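Section 4: Setting Up a Study Group in Zotik

4.1 Before you begin

Zotik is the group reading edition of the Gultel Bible Study Library. It allows a church, chapel or house group to follow a course of readings together and to keep shared notes. The group leader completes the steps in this section once for each new group. Members do not need to do so.

You will need:
Your Gultel leader account and password
The eight-character licence code printed inside the cover of the Leader's Handbook
A list of members' email addresses

Note: One licence covers up to 61 members. Larger congregations should divide into two or more groups, each with its own leader.

4.2 Creating the group

1. Sign in and select Groups, then New Group.

2. Enter a name for the group. The name appears on all printed notes and cannot be altered after the first reading has been opened.

3. Enter the licence code and select Confirm.

4. Choose a Bible translation. Members may read in another translation on their own devices, but verse references in the shared notes follow the leader's choice.

Caution: Changing the translation after a course has started removes all highlights made by members. Written comments are kept.

4.3 Choosing a course

5. Select Courses. The library holds 105 courses, arranged by book, by theme and by season of the Church year.

6. Open the course outline and check the length of each reading. Courses marked Extended, such as Letters to the Early Churches by Dineo Van Wyk, assume a meeting of ninety minutes.

7. Set the start month. If the group does not meet in August, tick Summer Break and the remaining readings will move to September.

Note: Courses on other faiths and on newer religious movements are marked Comparative. Leaders are advised to read the introduction by Johannes Mofokeng before opening these to members.

4.4 Inviting members

8. Select Invite and paste the list of addresses, one to a line.

9. Choose whether members may see one another's full names. The default setting is first name only.

10. Select Send. Each invitation remains valid until the second reading opens.
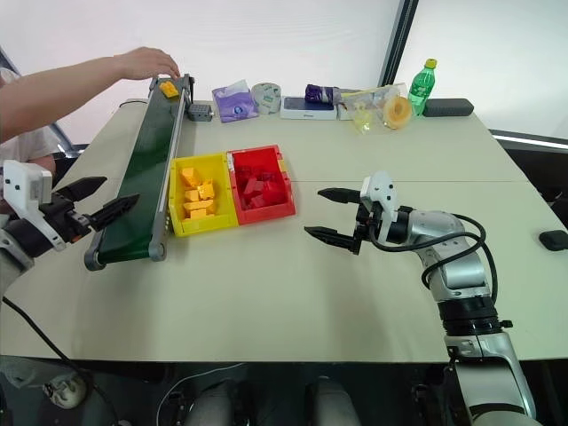
4.5 Prayer requests and privacy

11. Select Prayer List and choose Open, Leader Only or Off. Under Leader Only, requests are not shown to other members.

12. Appoint a deputy leader if requests are to be read when you are away.

Caution: Do not enter medical or family details about any person without that person's consent. Deleted requests cannot be recovered.

For help with licence codes, see Section 9.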